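Nira prison release pack – from Casitby

One bag, handed over at the gate. For people coming out of prison or immigration detention with nothing but a clear plastic sack and a court date. Supplied to legal charities, prisoners' rights groups and family campaigns. Not sold to the public, sorry.

What's in it: washbag, towel, notebook and pen, basic phone with charger, printed rights card. Card covers licence conditions, travel bans, reporting to police, how to ask for your property back. Text checked by Neema Ndung'u, updated every November. Eleven languages so far – ask if yours is missing, we may have a draft.

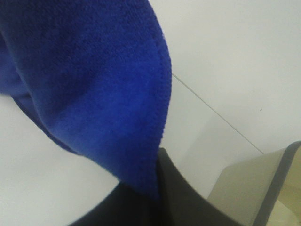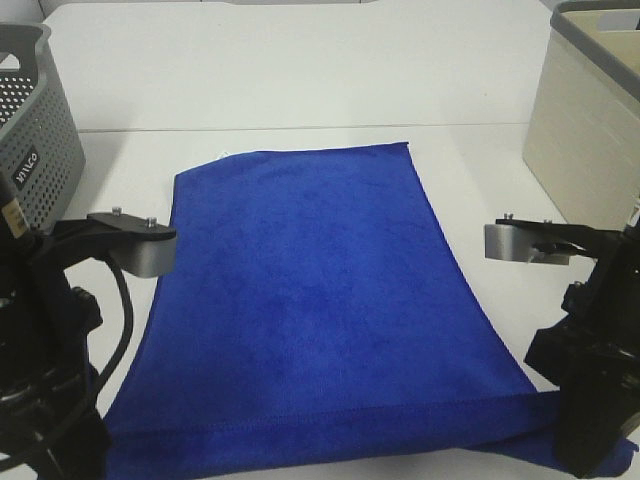 Blue microfibre towel, stitched hem. Both pictures.

Minimum order 5 packs. Boxes of 175 or 200 for larger groups, mixed languages fine but tell us the split when you order. Storage: keeps 365 days from packing, after that the phone credit lapses and the card probaly needs swapping.

Please check the prison's own list before you send anything in. Some won't take chargers. Some won't take the notebook if its spiral bound (ours is stapled).

Rights card also available seperately, flat or folded. Large print – yes, on request.

Orders and invoices to Helju Raudsepp, Vellthorpe office, mornings best. Quote your group's name and the release date if you have one. Urgent releases go out same day if we hear before noon.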